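흔들기 테스트 얘기를 쓴다 쓴다 하고는 또 한 달을 넘겼다. 지난번 글에 댓글로 물어보신 분들께 죄송하고요, 오늘은 목요일이고 서버에 걸어 둔 학습은 새벽에나 끝날 것 같으니 그동안 좀 길게 써 보겠습니다.

지난 글에서 어디까지 했더라. 시뮬레이션 안에서 다섯손가락 손으로 병을 잡게 하는 정책을 학습시키고 있었고, 모방학습에 쓸 파지 데이터를 모으다가 이상한 걸 발견했다는 데까지였다. 성공으로 분류된 데이터만 골라 학습했는데 정책이 엉망이었던 그 얘기. 병을 들어 올리기는 한다. 그런데 들고 선반 쪽으로 옮기기 시작하면 병이 손안에서 슬금슬금 돌다가 빠진다. 영상으로 보면 꽤 웃긴데(비누 잡은 사람 같다!) 열 번쯤 보고 나면 웃음이 안 나온다.

원인은 성공 판정 기준에 있었다. 우리가 쓰던 Werovard 환경의 기본 판정은 물체가 일정 높이 위로 올라가면 무조건 성공이다. 얼마나 안정적으로 잡았는지는 전혀 안 본다. 그러니까 손가락 끝 두 개로 뚜껑 밑을 간신히 걸고 올린 것도 성공, 손 전체로 몸통을 감싼 것도 성공. 정책 입장에서는 둘 다 똑같이 훌륭한 시범이었던 거다. 심지어 간신히 거는 쪽이 동작이 짧아서 데이터 수집기가 더 자주 찾아냈다. 나쁜 시범이 더 많이 쌓이고 있었다는 뜻인데, 이걸 한참 뒤에야 알았으니 할 말이 없다.

그래서 만든 게 흔들기 테스트다. 이름은 거창하게 지으려다가 포기했다. 방법도 단순하다. 파지가 하나 만들어지면 들어 올리기 전에 그 상태를 저장하고, 물체에 짧은 외력을 아홉 방향에서 한 번씩 준다. 한 방향을 줄 때마다 저장해 둔 상태로 되돌린 다음 새로 시작한다. 외력을 준 뒤에 물체가 손바닥 좌표계 기준으로 얼마나 돌아갔는지를 재고, 한 방향에서라도 15도를 넘으면 그 파지는 버린다. 끝!

외력의 크기는 물체 무게에 비례하게 잡았다. 처음에는 고정값을 썼는데 가벼운 컵은 다 날아가고 무거운 병은 꿈쩍도 안 해서, 결국 테스트가 파지를 고르는 건지 물체를 고르는 건지 모르게 되어 버렸다. 이 부분은 나중에 따라 해 보실 분이 있으면 꼭 먼저 확인하시길.

그리고 접촉점 개수나 힘 닫힘 같은 고전적인 지표를 쓰면 되지 않느냐는 질문도 받았는데, 해 봤다. Tiedemann이라는 파지 점수 계산 도구를 붙여서 돌렸더니 볼록한 물체에서는 괜찮은데, 손가락 마디 전체가 닿는 감싸기 파지에서 점수가 너무 튀었다. 충돌 메시를 조금만 단순화해도 접촉점이 다른 데로 옮겨가고, 그때마다 점수가 바뀐다. 물리 엔진이 어차피 거기 있는데 그냥 흔들어 보는 게 빠르다. 계산량은 당연히 늘어난다. 그래도 병렬로 돌리면 커피 한 잔 마실 시간 정도라 나는 참을 만했다.

테스트를 거치고 남은 파지들을 쭉 넘겨 보면 분위기가 확 다르다. 손끝으로 깔짝거리던 게 거의 사라지고, 손가락이 몸통을 넘어 감기고 엄지가 아래쪽을 받치는 모양이 자주 나온다. 빨간 뚜껑이 달린 어두운 유리병이 특히 그랬다. 몸통이 둥글고 불룩해서 예전 데이터로는 제일 잘 놓치던 녀석인데, 기울어진 채로도 손안에 폭 안긴 파지들이 남았다.
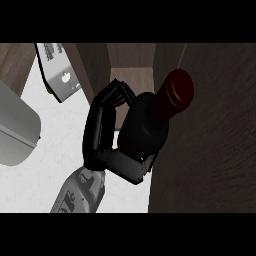

카우앙 프로타(Cauã Frota)는 초안을 읽더니 대뜸 그건 데이터를 고른 효과인지 데이터가 줄어든 효과인지 구분이 안 된다고 했다. 흔들기로 걸러 낸 세트와 같은 크기로 무작위로 뽑은 세트를 나란히 놓고 학습시키기 전에는 자기는 아무 말도 안 믿겠다고. 그리고 평가할 때 쓰는 외력이 거를 때 쓰는 외력과 같으면 시험 문제를 미리 보여 준 거나 마찬가지라는 말도 덧붙였다.

아프지만 맞는 말이라 둘 다 했습니다.

먼저 크기 문제. 걸러진 파지에서 300개를 뽑고, 거르기 전의 성공 데이터에서도 같은 수를 무작위로 뽑았다. 물체별 비율까지 맞췄다. 정책 구조와 학습 설정은 그대로 두고 데이터만 바꿨다. 정책은 계속 쓰던 Odeo 그대로고, 손목 자세와 손가락 관절각을 한꺼번에 내놓는 방식도 안 건드렸다. 건드리고 싶어서 손이 근질근질했지만 참았다.

다음은 평가. 외력을 주는 방식은 평가에서 아예 뺐다. 대신 병을 들고, 옮기고, 선반 위에 내려놓는 데까지 가야 성공으로 쳤다. 중간에 떨어뜨리면 실패, 옮기다가 선반 모서리에 부딪혀도 실패. 부딪히는 건 파지 품질과 상관없는 경우도 있어서 좀 억울한 기준이긴 한데, 예외를 하나 두면 계속 두게 될 것 같아서 그냥 엄격하게 갔다.

결과를 보면, 걸러진 데이터로 배운 정책이 약 84퍼센트까지 올라갔다. 무작위로 뽑은 쪽은 그보다 한참 아래였고, 시드를 바꿔도 순서가 뒤집힌 적은 없었다. 무작위 쪽 수치를 여기 안 적는 건 시드마다 들쭉날쭉해서 한 숫자로 쓰기가 민망하기 때문이다. 표로 정리해서 다음 글에 올리겠다. 그 들쭉날쭉함이 오히려 재미있는데, 무작위로 뽑을 때 우연히 감싸기 파지가 많이 들어간 세트는 꽤 잘하고, 손끝 파지가 몰린 세트는 처참하다. 데이터 양보다 그 안에 뭐가 섞였는지가 훨씬 세게 먹힌다는 인상을 받았다. 어디까지나 인상입니다. 이 정도 실험으로 큰소리칠 생각은 없고요.

안 된 것도 적어 둬야겠다.

납작한 물체는 흔들기 테스트가 별로 도움이 안 된다. 접시 같은 건 애초에 감쌀 수가 없고 가장자리를 집어야 하는데, 그런 파지는 옆에서 밀면 거의 다 돌아간다. 거르고 나니 접시 파지가 몇 개 안 남아서 정책이 접시 앞에서 멍하니 손을 펴고 있었다. 기준 각도를 물체 종류별로 다르게 주면 살아나긴 하는데, 그러기 시작하면 손으로 맞추는 값이 자꾸 늘어난다. 이건 아직 고민 중.

그리고 감싸기 파지만 남기다 보니 내려놓기가 어색해졌다! 엄지가 병 밑을 받치고 있으면 바닥에 놓을 때 손가락이 먼저 닿는다. 정책이 어떻게 하느냐 하면, 살짝 위에서 손을 펴 버린다. 툭. 시뮬레이션 유리병은 안 깨지니까 성공으로 잡히는데 진짜 유리병이었으면 큰일 날 높이도 있었다. 성공 판정을 믿다가 당한 게 이 글의 시작이었는데 똑같은 걸 또 하고 있다. 다음에는 내려놓을 때의 접촉 속도를 판정에 넣어 볼 생각이다. 넣으면 위의 숫자는 아마 꽤 떨어질 거고, 떨어져도 그대로 올리겠습니다.

마찰 계수도 찜찜한 구석이다. 학습 때는 매번 무작위로 흔들어 줬지만 흔들기 테스트 자체는 고정된 값 하나로 돌렸다. 미끄러운 쪽에서 다시 걸러 보면 지금 통과한 파지 중에 상당수가 탈락하지 않을까 싶다. 오늘 새벽에 끝난다는 학습이 바로 그 조건이다. 마찰을 낮춰서 거른 세트로 처음부터 다시.

아, 그리고 Botthorpe 물체 세트로도 돌려 달라고 하신 분, 잊지 않았습니다. 메시를 받아서 열어 봤는데 법선이 뒤집힌 게 섞여 있어서 손가락이 주전자를 그냥 통과하더라고요. 고친 파일은 정리되는 대로 링크 걸어 둘게요. 혹시 이미 고쳐서 쓰고 계신 분이 있으면 댓글로 좀 알려 주세요, 제발. 하나씩 손으로 뒤집고 있자니 눈이 빠질 것 같습니다.

설정 파일은 다음 글 표랑 같이 올립니다. 외력 지속 시간은 지금 값이 코드 두 군데에 따로 적혀 있는데, 그거부터 합쳐 놓고요.

문의는 방명록으로 | 글과 그림의 무단 전재를 금합니다 © | 맨 위로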